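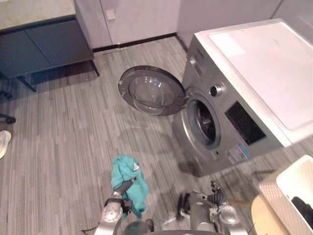

Tenants' laundry room reopens, with carpet

Residents of the Tanasarn building got their laundry room back on Friday, and most of the conversation at the door concerned the floor.

It is carpeted. Gray carpet tiles, finely striped, run right up to the front-loading washer and past it to the black baseboard. The old floor was concrete, painted a green that several residents remember without affection, and it had been closed off with the rest of the room since February.

"I asked for quiet," said Cecilia Antwi, whose apartment is directly below. "I did not specify how. Now I have quiet, and also a lot of questions about rinse water."

The building's owner, Resteck, spent $1,616 on the flooring and $1,162 on the washer, according to a notice taped up in the lobby. The notice does not explain why the floor cost more than the thing standing on it. Engelbert Stöckli, who manages the property for Resteck, said the tiles lift out one at a time and can be dried or swapped if somebody has a bad day with the detergent. He has a stack of spares in his office and would prefer not to need them.

The washer has a silver-gray body, a flat white top wide enough to fold a shirt on, and one chrome knob, a feature that drew warm reviews from people who had fought with the last machine's buttons. Stöckli wants the round door left wide open between loads so the drum can air out. He has put this in writing twice. Fenna Groen, on the third floor, said she supports the policy and has already walked into the door.

There is also a low charcoal-blue cabinet, up on slim black legs, with a pale speckled counter on top. It was meant for sorting and folding. By Friday evening, residents said, it had been used mainly for leaning on and discussing the carpet.

Not everyone is worried. Fadwa Kettani, who ran the first load after the reopening — 4 towels and a bath mat — reported that everything came out clean and that the floor was pleasant to stand on in socks. She plans to come back with the rest of her bath mats. "It's nicer than my living room," she said. "I might bring a chair."

Chairs are not allowed, Stöckli said when told of this.

The sign-up sheet is back as well, on paper, after a short trial of an app that booked the same tenant into every slot for 2 weeks. That tenant, Nadja Brunner, said she never asked for the honor and did not own that many clothes. Slots run 90 minutes. Anyone who leaves wet laundry in the drum past the end of a slot can expect to find it in a basket, though the rules forbid setting the basket on the carpet.

The laundry room is open daily from 7 a.m. to 9 p.m. Questions about the washer go to the Resteck office on the ground floor. Questions about the carpet do too, but Stöckli asks that people read the notice first.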